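Filed under: Makers & Small Business > Shop Visits

I'd been wanting to see the packing table at Bakside ever since I bought one of their orange bottles at a street fair (finished it in a week, no regrets!). The owner talked to me while she taped boxes, and she talks fast, so bear with my notes.

First thing I asked about was the table, a great big green-topped one. "It came from a school sale," she said. "I wanted white, but you can find a dropped label on green in two seconds." The yellow plastic sheet goes down on one end before any bottles come out. 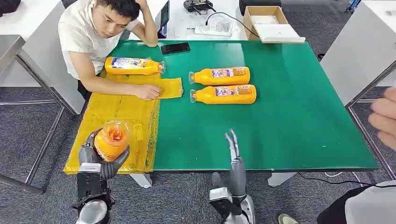
Orange bottles, clear caps

Why orange? "I liked it! That's the whole story." They ship 267 bottles in a normal week, and in August it's more like chaos. Every one gets picked up and turned over before it goes in a box. She checks the cap first, then runs a thumb along the label to feel for a lifted corner.

"You learn to do two at once," she told me. "Not three. I've tried three." 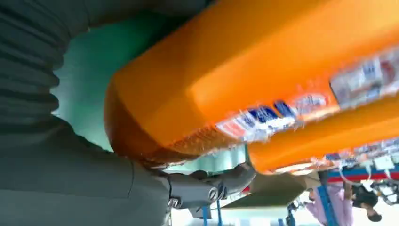 What goes wrong

Labels, mostly. The first batch from Gastden was 2000 labels, and 161 of them wouldn't stick at the edges. "I cried a little and then I bought a heat gun." She still keeps the leftovers in a drawer, and I got the feeling she always will.
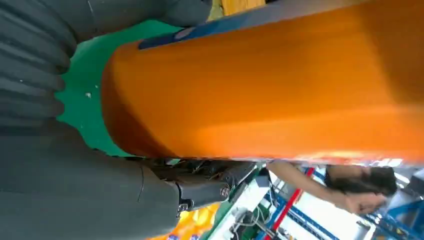 The shine on that orange plastic, up close.

Comments

packrat21: Love the green table. Where do you even get one that size?

Skuklow fan: Is the heat gun safe with full bottles? Asking for my own labels, same problem.

momof2inOhio: We had the same trouble with our jam jars. Wiping them with vinegar first helped a lot.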